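The small bin and the bag question

Posted 7/27/23

When I moved to this apartment, my friend Jamila Fakir told me to buy one big trash can and forget about the subject. I did it, and for 2 years the big can stood near the door and I was walking to it with every tea bag and every orange peel. In June I finally gave up and bought a small bin for the table. I do a lot at this table. I drink tea there, I cut paper, I repot my small plants, and everything of this makes little garbage.

The bin cost me less than a lunch. The problem came after, with the bags. I had at home a roll of very large bags, and in a small bin such a bag looks like a parachute. It stands up on all sides, it falls over the things next to it, and when you want to throw something in, you must first look for the opening.

My mother, Lutfa Begum, never bought a bag for a small bin in her life. She kept every bag from the shops in a drawer, folded in triangles, and she used them until they had holes. I keep them also, but I do not fold, so my drawer does not close.

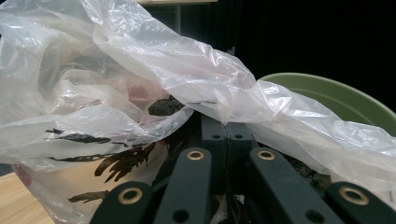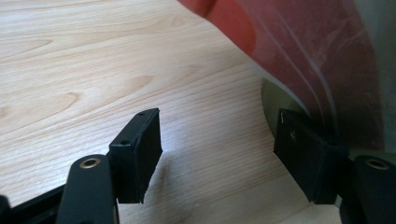
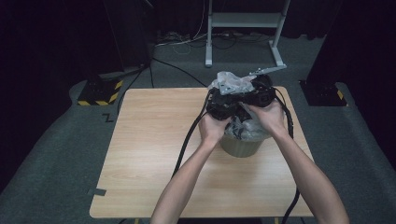 I have tried now several ways and I can write what works for me. First, the bag should be only a little bigger than the bin. I measured the bin around the top with a sewing tape, then I measured the bag laid flat and multiplied by two. If the second number is a little larger, the bag will go over the rim without a fight.

Second, the air. Before, I pushed the bag down with my fist and it always came up again. Now I open it fully, put it in, and press the sides slowly from the bottom to the top – the air goes out by itself. Then I fold the edge to the outside and make one small knot at the back if it is too wide.

Third, I change the bag before it is full. This was difficult for me, I was raised to fill everything to the end. But an overfull bag does not tie, and then I need a second bag for the first one, so I save nothing.

For wet things like tea leaves I put a piece of newspaper on the bottom. Tahsin Debnath wrote me under the last post that he uses the paper sleeves from bread for this. I tried it and they are good too, only they are narrow.

The table I wipe in the evening with a cloth and warm water, no soap. Next time I want to write about the drawer with the bags, if I manage to close it.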